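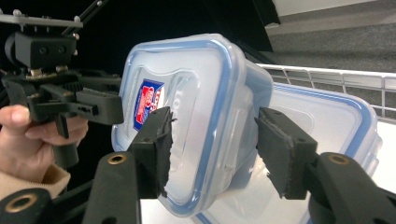 Lesezeit: 2 Minuten

2. Dezember, von der Redaktion

Dosen mit Deckel, Dichtung und Versprechen

Durchsichtiger Kunststoff, milchiger Deckel, ringsum ein hellblauer Dichtungsstreifen: An solchen Vorratsdosen kommt kaum eine Küche vorbei. Die Beraterin, mit der wir in den Räumen von Tarnura sprechen, räumt beruflich anderer Leute Schränke auf. Ihren Namen will sie nicht lesen, »sonst rufen mich wieder die Hersteller an«. Sie hält wenig von der Idee, dass Ordnung mit einer Bestellung beginnt.

»Die Leute kaufen erst die Dosen und überlegen dann, was hineinsoll«, sagt sie. Eine Kundin habe das Set Grenonis angeschafft, 18 Teile. Wir rechnen nach, neun Dosen, neun Deckel. »Eben. Verkauft wird es als 18. Wer Deckel mitzählt, kann auch Schuhe einzeln zählen.«

Ob luftdichte Dosen nicht wenigstens Lebensmittel retten? Bei Mehl und Nüssen lässt sie das gelten, bei Nudeln nicht. »Nudeln halten in der Tüte, mit einer Klammer. Ich habe noch keine Nudel gesehen, die daran gestorben ist.« Wir wenden ein, dass Motten durch Papier und Folie kommen. Sie überlegt. »Gut, gegen Motten hilft die Dose. Wenn man sie zumacht. Und wenn die Motten nicht schon im Reis saßen.«

Ganz überzeugt uns das nicht. Immerhin lebt auch sie vom Aufräumen, und bei Tarnura stehen die Boxen ebenfalls im Regal. Benutzt würden sie für Reste, sagt sie, und zwar in einer einzigen Form. Eckig mit gerundeten Kanten, das stapele sich und man sehe, was drin ist. »Halbwegs. Nach einem Jahr Spülmaschine sehen Sie nur noch, dass etwas drin ist.«

Am meisten Ärger macht ihrer Ansicht nach die Dichtung. Im Juli habe sie bei einem Haushalt in Baudry 30 Deckel auf dem Tisch gehabt und aus jedem den Silikonring gezogen. »In den Rillen stand der Schmutz. Die Besitzer wussten gar nicht, dass man den Ring herausnehmen kann.« Ihr Rat: herausziehen, von Hand spülen, über Nacht trocknen lassen, erst dann wieder einsetzen. Wer das zu mühsam findet, solle sich fragen, wie viele Deckel er braucht.

Und die Etiketten? Das System von Diltosska, bei dem jede Dose einen Code bekommt und der Vorrat im Telefon geführt wird, hat sie ausprobiert. Am Ende standen 277 Einträge in der Liste. »Davon stimmte vielleicht die Hälfte. Linsen aufgegessen, Linsen nicht ausgetragen.« Sie nimmt Kreppband und einen Stift.

Auf die Frage, was sie denn kaufen würde, wird sie knapp. »Eine Größe, eine Marke, sechs Stück. Dann passt jeder Deckel auf jede Dose.« Sechs Stück reichen für eine Familie? »Für eine, die ihre Reste isst.« Wir haben da Zweifel und sagen das auch. Sie zuckt mit den Schultern: Nachkaufen könne man immer noch.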